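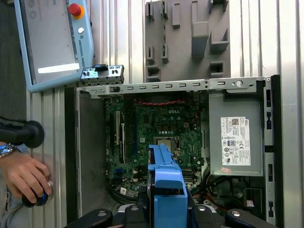 1/16/18 - the Dell

Quick one, it's late and I have to be up for the dentist. Bad coffee all day. Bus was late again, then packed, then some guy's umbrella in my ribs the whole way to the bridge.

So. Dell day. Second of the old office desktops from Khamphan and I said I'd have it stripped by lunch, which, ha. Started at nine. Lost most of the first hour to the asset sheet, the numbers on my list didn't match the tags and Rattana had the newer list on her laptop and Rattana was in the dentist chair (yes, her too, it's catching). Ours is down as unit 156 now. Was 218 on the old sheet. Wrote both in the notebook so I don't go through this agian in November when they audit.

Side panel no trouble. Then the drive. I like the blue plastic Dell uses for the parts you're supposed to touch, you just follow the blue. Caddy is blue, latch is blue. Wish Stunon would do that, the last one of theirs had me hunting for a tab with a flashlight in my teeth.
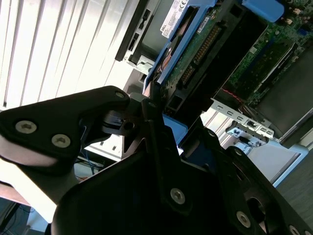
Anyway the drives all go in the wipe pile first, no exceptions, Morven was very firm about it on the phone. Wipe, log, sticker, box. She wants the serials typed and not handwritten after what happened with my sevens looking like ones. Fair. Typed them. Hate typing serials.

Lunch at my desk, leftover rice, not enough of it. Morven Niven came by in person after that with the Vokitz invoice and it's 1056 for the new shelving, more than she wanted to pay. I said the shelving is needed. She said everything is needed. Then she looked at my bench and asked if that was the same computer as this morning. It was.

Afternoon went better. Radio on, phone in drawer. Still want little trays for the screws, been using jar lids and I knocked one over, found all but one on the floor. Will find the last with my sock I'm sure. Should label the trays by machine too. Case screws and drive screws look the same to me until they don't fit.

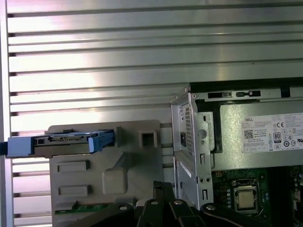
Also need a better place to put caddies down. Keep the drive with its own caddy until it's logged, that's my rule now, the last batch got mixed and I had to redo the whole column. Maybe a dish rack? Saw one at Skilora, cheap. Would hold them on edge. Ask Rattana if petty cash covers a dish rack.

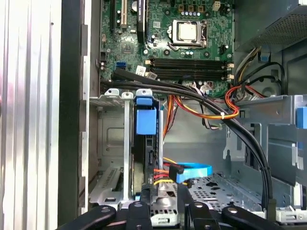 Memory is what everybody wants, of course. Emails already, do we have any, what speed, can they have it for the reading room machines. I keep a list and it's long. All four slots on this board are empty so no luck for them from this one, told Rattana Wiriya by text and got back one sad face. Processor's still in its socket. Leaving it there tonight - I don't do pins when I'm tired, learned that one the expensive way. Still all the cables too, those get their own bag.

Power supply tomorrow, after the dentist if my face works. Then unit three if I'm quick. Probably not quick.

Call Mom back. Buy rice. Zip ties, the small ones.

Found the screw. It was in my cuff.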